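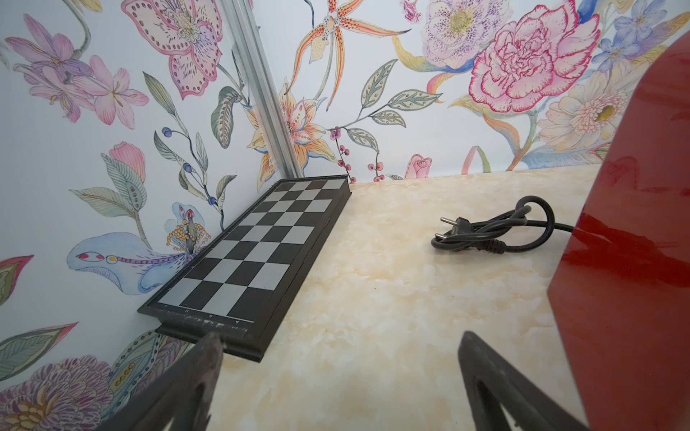 Equipment Plan: Tabletop Arm Project

Home | Projects | Reports | Partners | Contact

Report to Tirnarance, prepared by Zuzana Hájek

Work on the board game tasks began in January and is on schedule. The folding magnetic chessboard is in use at the first station, against the flowered wall panels. Its frame is scuffed at one end, but we don't plan to replace it under this grant.

Spending

We have used 80 percent of the equipment line. Most of that went to the arm and its wrist camera, both ordered through Charvát. Fuseini Akolgo has asked for a second set of gripper fingers before the summer. The supplier quotes 30 working days for delivery, so we would like to place the order this month.

Still to buy

Spare finger sets: 5. We budgeted for fewer, and the difference can come out of the travel line if you agree.

Power: a fixed outlet strip and cable clips for each station. Loose cords on the table take up working space and have to be moved between tasks. Florencio Pacheco has one quote and is waiting for another from Skinby.

Wall panels: none. Margaux Hervieu wants to keep the patterned ones for the rest of the year, and we have cut plain panels from the plan.

Second arm

The original budget put this purchase in year two. Skinby offers 20 percent off if both the arm and its controller are ordered together. We have not committed to anything. Rungnapa Onsri will send the full cost comparison separately, and we need your approval before we sign.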